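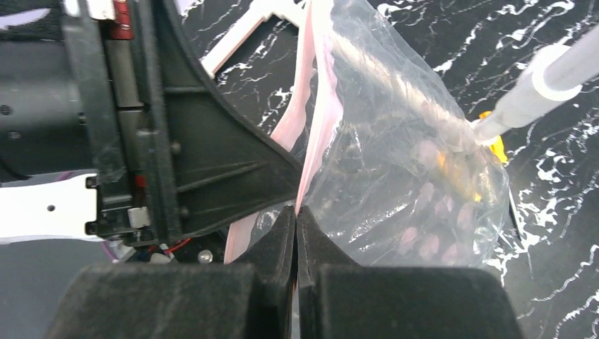 Open day at Dokden: an afternoon with the bag

Dokden threw open its workshop in December, and 393 of us went to see a robot deal with a plastic bag. I had pictured something with more welding.

Geetha Rajan, who runs the handling group, started with a short talk. Her people chose bags because bags are awful. A box stays the shape of a box. A zip-top bag changes shape every time you touch it, it shines under the lights, and the cameras see straight through it to whatever is on the table. Her team has logged 1,330 tries at bag work so far, and she declined, very pleasantly, to say how many of them she'd like to show her mother.

Then we crowded in. The arms are slow. A man next to me offered the machine advice in a low voice, the way people do with someone else's parallel parking.
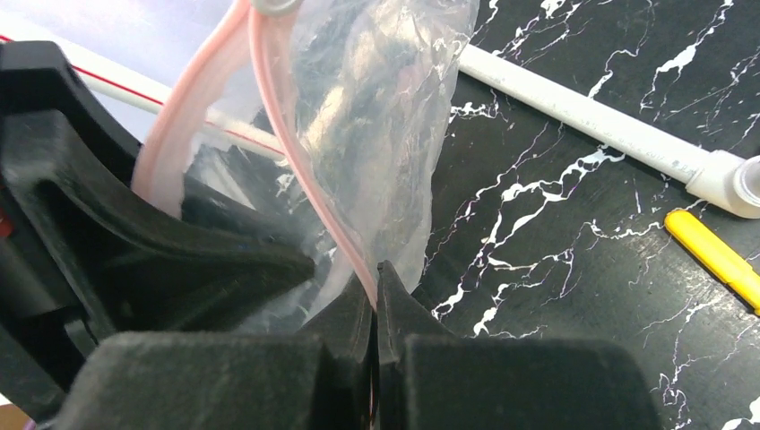
Two grippers on one bag at the Dokden open day. The pink strip is the edge everyone was watching.

What struck me was how much of the job is finding the edge. I do this at the grocery store with a licked thumb. Dokden does it with padded black fingers and cameras down by the wrist, and Ásdís Kárason told us the pads had been through more redesigns than the arm they're attached to. She also said the black marble-patterned tabletop was picked to make life harder for the vision software. I have a similar one in my kitchen and it makes life harder for me too, mostly with crumbs.

Coffee was at three, and so was the produce.
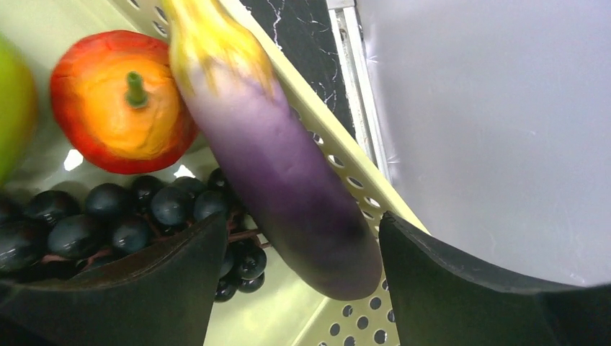 Bjarke Hauksdóttir took questions during this part. Would it bruise a real peach? He'd rather not find out in front of guests. Could it pack groceries? Some 2,000 more tries, he thought, and then ask again. A girl of seven or so wanted to know if it got bored, and got the longest answer of the day, with a diagram.

The workshop opens again in spring. Sign up with Dagný Hauksdóttir at the Dokden front desk, and wear shoes you can stand in.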